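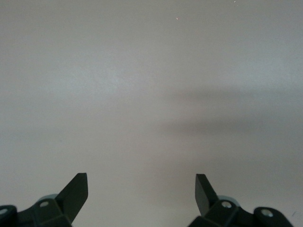 Guides > Writing for the Entertainment Pages

How to write a short obituary of an actor

May 23, 2020

Readers send us obituaries of stage and television actors from their region, and we are glad to print them. Many of these texts are written with love but are difficult to use. In this guide I explain how I prepare such a text myself. English is my third language, so I keep my sentences simple, and for an obituary I find this is a good thing.

Before you write

Wait for a confirmation. It should come from the family, from the agent or management, or from the theater where the actor was working. A post on a social network by a fan is not a confirmation, even if one thousand people have shared it. Write down who confirmed the death, on which day, and in what form (a phone call, an email, a printed statement).

Then collect the basic facts:

Full name, and the stage name if it is different
Age, and date of birth if the family agrees
Place of birth and place where the actor lived
Day of death
First role, best-known role, last role
Prizes, with the correct year
Close family members who want to be named

Check the age by subtraction. I have seen a text which gave the age as 40 in the first paragraph, while the dates in the third paragraph gave 41.

The first paragraph

Put the name, the profession, the age and the day of death in one or two sentences. Say who confirmed it. Please do not begin with a quotation or with a memory of your own. It can come later.

A first paragraph may look like this:

"The actor [name], known to television viewers as the doctor in Kilgate, died on Tuesday at the age of [age]. The news was confirmed by the Darna Theater, where [he/she] was a member of the company for 32 years."

Use the word "died." Expressions such as "passed away" or "left us" are acceptable inside a quotation.

The career

Go in order of time, but do not list every role. Four or five are enough. For each one give the title, the year and one detail. If the actor played Mac an tSaoi in the touring production of Druver, tell us how long the tour was, or in which town it started. "A memorable performance" tells the reader very little.

Numbers are welcome if you can prove them. One contributor wrote that an actress appeared on the same stage 1,541 times, and she attached the page from the theater's yearbook. We printed the number.

The cause of death

Give it only if the family or management has made it public, and use their words. When the death was a suicide, write "died by suicide" or "took his own life." Do not describe the method or the place, do not quote from a note, and do not give one single reason for it. Keep it out of the headline also. At the end of the text we add the number of a help line, so you do not need to look for one.

Quotations

Use one or two, and keep them short. Ask the person if you may print the words, and read them back before you send. If a statement is long, choose the sentence where the family says something about the actor as a person.

The last paragraph

Name the family members and give the funeral details if they are public. If the funeral is private, one sentence is sufficient.

Sending the text

The usual length is 30 lines. Send it in the body of the email, with your own phone number and the name of the person who confirmed the death. For the yearly memorial page, texts must reach us before the first Friday of December.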